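Why Do Jars Have Lids?

Have you ever been sent to the kitchen for a biscuit and found that the biscuit had gone soft? It bends when it should snap. Or perhaps you've met the opposite problem, when someone leaves the bread out overnight and by breakfast it's as hard as the chopping board. Both of these small disasters have the same culprit, and it's something you can't see at all. It's the air in your kitchen, and more particularly the water that is floating about in it.

Yes, water! Air always has a bit of water in it, even on a dry day. We don't mean drips or puddles. The water in the air is spread out so finely that it's invisible, and we call it water vapour. You can catch it in the act if you take a cold drink out of the fridge and put it on the bench. After a few minutes the outside of the glass is covered in little drops. They didn't leak through the glass. They came out of the air.

Now, some foods are very thirsty. Sugar is thirsty, salt is thirsty, and so are crackers, breakfast cereal and milk powder. If you leave them in an open bowl they take in water vapour from the air, a tiny bit at a time, and they change. Salt gets clumpy. Cereal loses its crunch (and there is nothing sadder than a quiet bowl of cereal). Other foods do it the other way round and give their water away to the air, and that's what happened to your bread.

So people who keep food at home need a way of putting a wall between the food and the air, and it has to be a wall you can open whenever you're hungry. That's a lid.

Lids come in all sorts. Some are metal and some are plastic, some twist, some press down with a pop, and some simply sit on top and hope for the best. A plastic one is light and doesn't mind being dropped, and it can be made with a rim that curves over and hugs whatever is underneath. A metal one is stiff and strong and easy to wipe, and if it has a knob in the middle it's easy to lift as well, even with floury fingers.
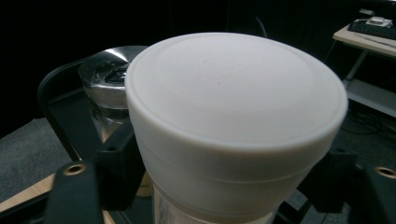

Siwan Pumphrey wrote in to say that in her house the lids are never the trouble, it's getting everybody to put them back on, and could we please tell the children of Barkville that a lid sitting beside a jar is not doing any work. We certainly can, Siwan, and we'll say it again in bigger letters if you like. A LID BESIDE A JAR IS NOT DOING ANY WORK. There you are.

She also asked whether it matters how quickly you put the lid back, and that's a very good question. For most things a minute or two won't hurt. You can scoop out your sugar, have a bit of a chat, stir your tea and then close up again. It's the long afternoons that do the damage, when the jar stands open from lunch right through to dinner. If it's raining outside and somebody is boiling pasta, there's a lot more water in the kitchen air than usual, so those are the days to be quick about it.

How does a lid keep air out, then? Run your finger around the rim of a jar and you'll feel that it's smooth. The lid has to touch that rim all the way around, without missing even a little spot, because air can squeeze through a gap much thinner than a hair. Many lids have a ring of something soft on the inside, often rubber or silicone. When you close the lid the ring gets squashed, and as it squashes it fills in all the teeny bumps and dips. We call this a seal (it has nothing to do with the animal, though plenty of people in our office picture the animal anyway).

If there's a grain of sugar stuck on the rim, the ring can't squash flat just there, and in comes the air. That's why a grown-up might wipe the top of a jar before closing it, even when it looks perfectly clean already.

An experiment for a slow weekend

You'll need two jars, one lid and four plain crackers. Ask before you take the crackers.

Put two crackers in each jar. Put the lid on one jar and leave the other one open. Stand them side by side somewhere out of the sun, where no one is going to tidy them away, and then comes the hard part, which is leaving them alone. Three days is good. A week is better if you can bear it.

When the time's up, take a cracker from each jar and snap it in half next to your ear. Does one make a louder snap? Does one bend a little first? Write down what you heard as well as what you saw. Don't eat the ones from the open jar, please, as they've had a week of dust and possibly a visit from a fly.

If you live somewhere very dry, you might not hear much difference at all, and that isn't a mistake. It tells you something about the air where you live. You could try it again in a steamy bathroom and see if you get another answer.

Where should the jars live?

Once everything has a lid, it needs a spot to stand. A cupboard is lovely because it's dark, and some foods lose their colour and flavour in bright light. A shelf is handy because you can see what you've got. If you only have a table or a bench to work with, a little rack with two levels gives you nearly twice as much room without taking up any more of the top, and the things you reach for most often can go where your hand finds them first.

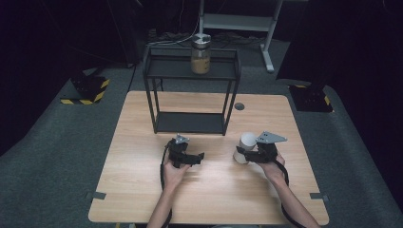
Try to keep heavy jars low, too, and not right at the edge. A big glass jar full of rice is a serious weight to have land on your toes, and glass and bare feet are not friends. If the jar you want is up high, that's a job for a grown-up or for a good solid step stool, and never for climbing the drawers.

It also helps to keep your jars away from the stove and the kettle. Heat and steam both make life harder for a lid, and the spot above the kettle is the dampest place in most kitchens. Have a feel of the wall there next time someone has made a cup of tea, once the steam has cleared and the kettle has been moved.

Last of all, labels. Sugar and salt look so alike that plenty of careful cooks have mixed them up, and a cake made with salt is a thing you only want to try once. Write the name on a bit of paper tape, and the date you filled the jar underneath it. Clear glass lets you peek in from the side, but peeking won't tell you how old the flour is.

Next time we'll be looking at corks, so if you have one at home, ask if you can keep it.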